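Keeping the recipe, changing the room: a conversation about shared kitchens

The Gandetti community kitchen has been open to small food producers since March of last year. Its manager met with us on 10th February to discuss how the service is run, who it is meant for and what the organization has learned about bread in particular. She asked that her name be left out, as she was speaking for the kitchen as a whole.

The kitchen rents benches and ovens by the half day. Most tenants bake, and most of those began at home. "People come to us when the household oven can no longer keep up," the manager said. "They have a recipe their neighbours like, and a market stall they would like to keep. They do not yet have the sales to sign a lease."

An applicant must hold a current food handling certificate and attend 2 orientation sessions before a first booking is confirmed. The sessions cover cleaning, allergens and the labelling of goods for sale. The manager considers the last of these the hardest for newcomers.
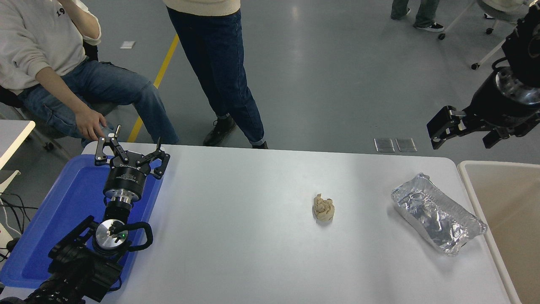 Flour is bought jointly through Trosum, a regional supplier, and charged back to tenants at cost. The arrangement was slow to settle. "We had one baker who wanted a strong white flour and another who would use nothing but rye," she said. "The minimum order did not suit either of them. Now the list closes on the first of the month, and if your order is late, you buy your own."

Asked about the range of breads made on site, she spoke at some length about a corn loaf brought by a family from Guimarães, which is baked very hot and sold by weight. The recipe had to be adjusted for the deck oven. "The crust was right on the third attempt. The family would say the fourth."

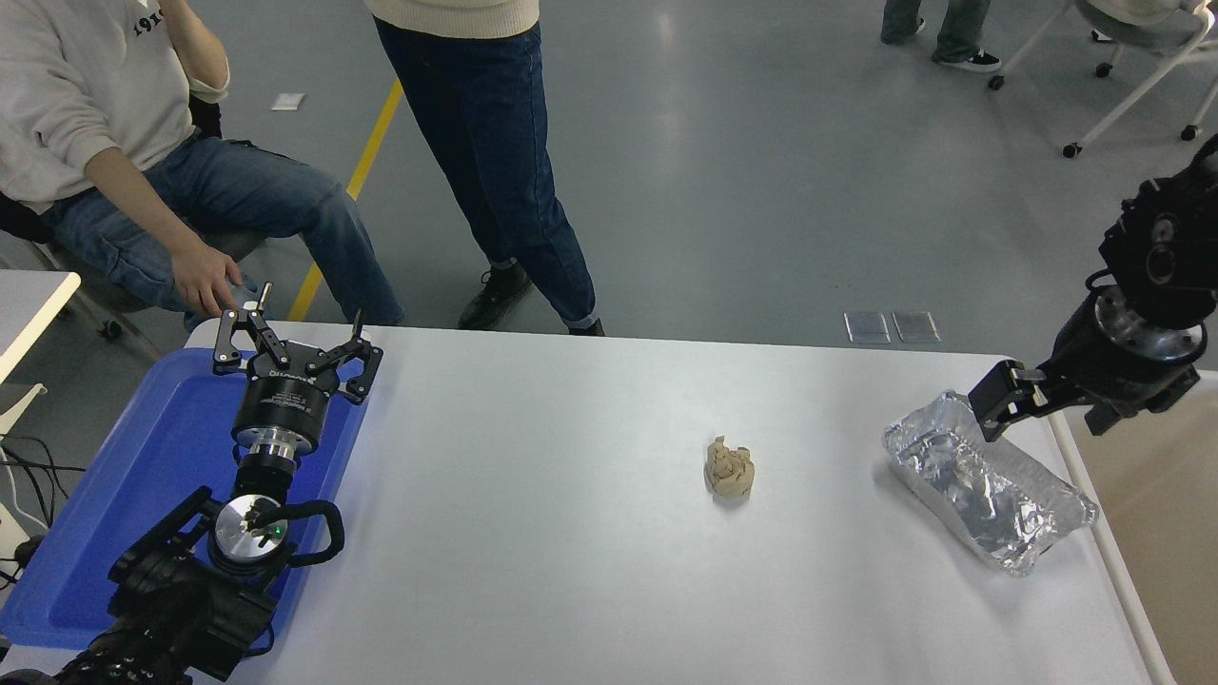
Fees remain a matter of discussion. A half day costs 94 dollars, and storage is billed separately. The manager acknowledged that some tenants find the storage charge difficult in the colder months, when market sales fall. A reduced winter rate has been proposed and will be reviewed in March.

The kitchen also keeps 20 hours a month for groups that do not sell what they make. The Pasotura seniors' lunch has used 3 of those hours each week for soup and rolls — a booking she described as the steadiest on the calendar.

On the question of expansion, she was cautious. A second oven would ease the morning bookings, but the electrical supply to the building would need to be upgraded first, and no quote has been accepted. "We would sooner have one oven that works every day," she said. Applications for the autumn term are open and may be left at the front office during business hours.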